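Long rulebooks get a bad name they don't deserve. I've played Pollus 8 times since July, and every new person I sit down with takes one look at the rulebook and asks if we can play something else.

I get it. The thing runs 200 pages. But most of those pages are there for when you need them. You can teach the first round in five minutes: draw a hand, place a barge, pay the toll. Everything else comes up when it comes up.

Compare that with Grirnine, from the same publisher, Gundaser. Four pages of rules, and every session I've been part of has stopped dead over a question those four pages don't answer. Can you trade on another player's turn? Does a blocked port still score? Graham Sowerby, who designed both, has posted answers online, but I don't want to look up a forum thread in the middle of a game.
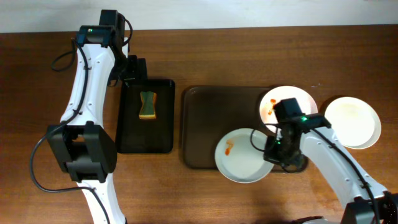 Three white plates and two trays on the table.

A short rulebook moves the work onto the players. Somebody at the table has to make a ruling, and the person it hurts will remember it. I would much sooner flip to an index.

Gundaser says the next one, Edet, will come with a slim booklet and a separate reference book. Good. Print both, and make the reference book as thick as it needs to be.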